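Support > Kistby Bench System > Set-Up Guide > Section 4: Placing Small Storage

Print this page | E-mail this page

07/12/2022
By Hartmut Wiegand, Product Documentation

Section 4: Placing Small Storage

This section applies to all Kistby worktops, including those supplied with the Plulter wall rail. Complete the leveling procedure in Section 3 before you begin. The worktop must be fixed to its base, and all wall screws must be tightened by hand.

4.1 Preparing the surface

1. Wipe the worktop with a soft cloth and plain water. Do not use scouring powder.
2. Allow the surface to dry fully.
3. Check the joint between the worktop and the wall. If a sealing strip was ordered, press it into place along the full length before any storage is set down.
4. Wait 90 minutes before placing any load near the strip.

Caution: Do not lean on the front edge of the worktop while the strip is setting.

4.2 Placing the bins

1. Begin at the wall and work toward the front. Bins should stand side by side, with the open sides easy to reach from the front.
2. Leave the front part of the worktop clear for work.
3. Place tall or breakable items inside a bin. Long, thin items such as rods should not extend past the front edge of the worktop.
4. Keep each bin below the marked load. The Prundlow bin insert, sold separately, holds up to 400 grams.

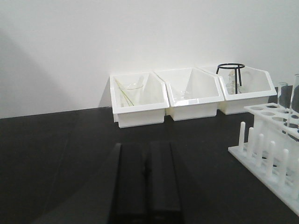
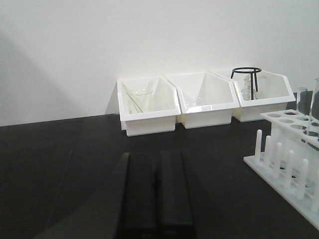

White bins in a row of three on a black worktop

4.3 Fitting the wall rail

The Plulter rail is optional – owners who did not order one may go directly to Section 5.

1. Remove all bins from the worktop.
2. Hold the rail level against the wall and mark the screw positions with a pencil. The lower edge of the rail must be at least 18 inches above the worktop.
3. Drill the holes and insert the wall plugs supplied in Bag C.
4. Fasten the rail, starting with the center screw.

Note: Rails from the earlier Rugemalira series use a different bracket and cannot be joined to a Plulter rail.

Caution: Check for pipes and electrical wiring before drilling.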